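Soup for a Cold Week

3 January 2018

The cold came in the day after we got home, and I have been making soup ever since. I don't mean that in a grand way. I mean I have one big pot, it has been on the stove more than it has been off it, and I'm starting to run out of containers with lids that fit.

I should say first that I did not grow up in a soup house. My mother thought of soup as something you ate when you were sick, and it came from a can with a noodle or two in it if you were lucky. So when I moved into my first apartment and my neighbor Geeta Gautam handed me a bowl of red lentil soup over the porch rail (I had been carrying boxes up since breakfast and must have looked it), I stood right there and ate it with my coat on. I asked her what was in it and she laughed and said, well, lentils. I have been trying to make that soup for years now. Mine is good! Hers is still better.

Her way goes like this, as far as I have been able to work out. You cook an onion slowly in more oil than you'd think, much longer than any recipe will admit to, until it's brown and sweet and the whole apartment smells of it. Then garlic and ginger, then the lentils and water, and nothing more until they fall apart. The spices go into a little hot oil at the end and get poured over the top, where they hiss at you. I used to put the cumin in at the start with the onion and wondered why it tasted dusty.
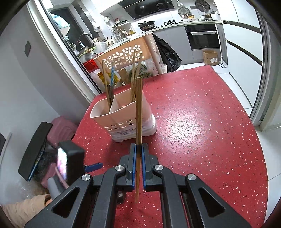 Anyway, the lentils were the first pot. The second was a bean soup, and that one was my own stubbornness. In December I bought a sack of white beans from Dwivedi, the little grocery by the post office with the bell on the door, and it was one of those purchases where you feel very thrifty in the store and then have to find somewhere to put it. I soaked them overnight, I simmered them all afternoon, and at dinnertime they were still like gravel. We had toast. I turned the pot back on after the dishes were done and let it go until bedtime, and the next day they were the creamiest beans I've ever made, so I suppose the lesson is to start a day before you're hungry.

A few things I put in the bean pot, in case you're standing in your own kitchen wondering: the heel of a block of hard cheese, a bay leaf, a carrot cut in big pieces so I could fish it out, and a good glug of olive oil right at the beginning. Salt went in early too. I know some people will tell you that makes the beans tough, and I have had that argument with my friend Casimiro Garrido more times than I care to remember - he salts at the end, and his beans are fine, and so are mine, and we are both very sure of ourselves.

I wrote to Impi Miettinen, who lives a long way north of here and laughs at what we call cold, to ask what she makes this time of year. She sent back a salmon soup with potatoes, leeks, cream and an almost silly amount of dill. I made it two nights ago and my husband had three bowls and went to lie down. Her one firm instruction was to take the pot off the heat before adding the fish and put the lid on, and let it sit for 10 minutes. It felt wrong to walk away from it, but the salmon came out soft and not a bit chalky. The dill stems go in with the potatoes and the leaves go on top.

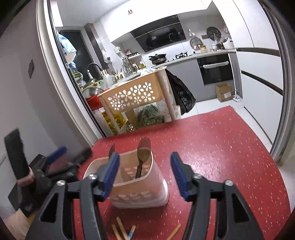

What I'd like next is a real chicken broth, the kind that goes to jelly in the fridge. I have a bag of bones in the freezer and some chicken feet that I bought on a brave day and have been avoiding eye contact with, if you can say that about feet. If any of you have a method you love, please leave it in the comments. I'd especially like to know whether you roast the bones first, as I've read it both ways and I'm no closer to deciding.

And if you live near me and have been missing a blue lidded container since Thanksgiving, I believe I have it, and I'd be happy to return it full. There's still quite a lot of the bean.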